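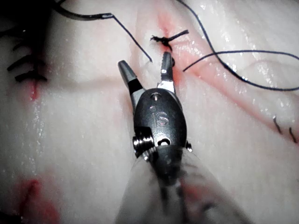
Tied knot on a synthetic tissue pad.

Filed under: Data cards, Wound closure

4 min read

# Costgate Suture Thread Table

486 rows of pull-test results for surgical thread, typed up from makers' leaflets. Treat the strength column with suspicion. Leaflets quote the best batch, and few say how the knot was tied.
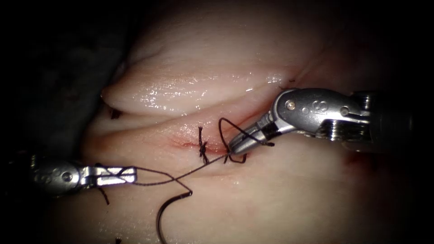

Ranasinghe

## Columns

- thread: name as printed, misspellings kept
- size: as printed
- pull_n: breaking load in newtons
- knotted: yes, no or blank

Blank means the leaflet didn't say. Please don't fill it in with a guess.

## Known problems

Bostov reports the same load for 12 sizes, which I don't believe. Those rows are still in. Repeats differ by up to 5 newtons. Nothing in the table tells you how a wound heals, whatever the leaflets hint.

## Related

- Gurora needle list
- Costgate dressing prices
- Reading a pull-test chart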